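Reviews > Warehouse and packing > Two-arm stations

Porar two-arm packing station, with planning software: a review after six weeks

I work in the packing hall of Killard, where we make mixed boxes for small grocery shops. A customer orders two kinds of breakfast cereal, some tea, maybe crackers, and we put everything in one shipping box. We are 14 people on the packing floor. In the spring the company told us that one of the benches would get a Porar station, and I was asked to be one of the two persons who learn it. The other is Ulises Condori, who packed at the bench next to mine.

The station has two arms on a bench and a computer program where you prepare the work before the arms do it for real. You make the task on the screen, you watch the arms try it, you correct, and after that you send it to the bench. The salesman talked mostly about the arms. For us the program is the bigger part of the change, and I will write mostly about it.

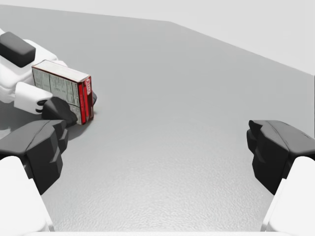
Flor Escobar

My first week was difficult. I have packed boxes for many years and I know how a carton must be held so that the corner does not go soft, but I never had to say it in words. The program asks you for this. Where does the finger press, how hard, how high over the table. With a light cereal box held low and a little tilted, I know by feeling that it is fine. On the screen I had to decide what angle is still fine, and I needed a whole afternoon for one product. Ulises was faster because he plays computer games, and he says so himself.

What I like: the two hands can be prepared separately. You can let one hand hold a product and leave the other open, and check whether there is enough space between them before you give the second hand something to do. On the old machine, a Plemov with one arm, we could only try this with real goods, and we broke a lot of packages. Now the mistakes in the beginning are made on the screen. It is good for the products and also for the nerves, because in the old days the whole line was standing and looking at the person who made the mistake.

The help texts are good. They are written in short sentences and I did not need the dictionary often. The Spanish version is weaker than the English one, some buttons have the wrong word, so I changed back to English after two days.

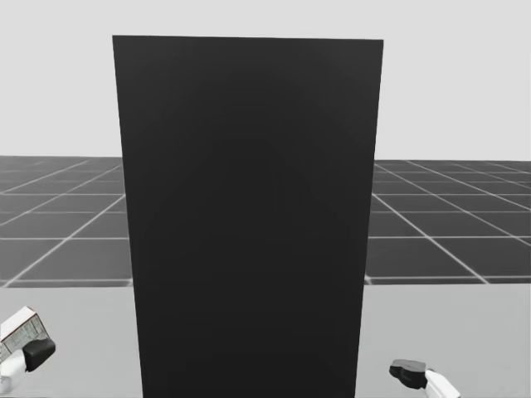
The moving of the camera view is the weakest point of the program for me. You turn the view with the middle button of the mouse, and it goes too far with a very small movement, so you lose the place where you were working and must find it again. There is a button to return to the start view, but it is hidden in a second menu. I also would like to bring the view closer to a product without the rest jumping. When the left hand is holding a carton low in the corner and a tall dark panel takes up the middle, I want to read what is printed on the carton, and at that distance the letters are too small. I can see there is print, but I cannot say which product it is. In the real hall I would take one step to the left. Please, Porar, give us this one step.

Now about the people, because this is what my colleagues ask me. No one lost the job. Two persons moved from packing to checking, and one of them, Deisy Cusi, is not happy with it. She says that packing was work where you could talk, and in checking you must look all the time. I think she is right. Our team leader Hannelore Weidemann made the checking turns shorter after Deisy complained, and it is better now, but it should have been planned from the beginning — the training days were all about the machine and had no hour about who does what afterward.

For myself, my hands hurt less. The station packs up to 700 cartons in a shift when the products are simple boxes. Bags and jars we still do by hand, and for a mixed order a person must finish what the arms began. I did not get more money for learning the program. I asked, and the answer is still coming.

The license for the program costs 153 euros per month for each place, and we have only one place. This means Ulises and I cannot work at the same time, and one of us waits. For a company of our size I would take two places from the first day. Before buying we also looked at Bråten, which was cheaper but had no way to try the task before the arms move, and for me this decided it.

Good: trying first on the screen, clear English help, less lifting.
Not good: the view control, the Spanish translation, one user for one license, the saved tasks are sorted only by date.

I would recommend it to a packing hall where the products are mostly boxes, if the boss gives people enough time to learn. We had four days. I would ask for ten.

Get new reviews by email once a month. Enter your address to subscribe. You can unsubscribe at any time.

Contact | Copyright | Back to top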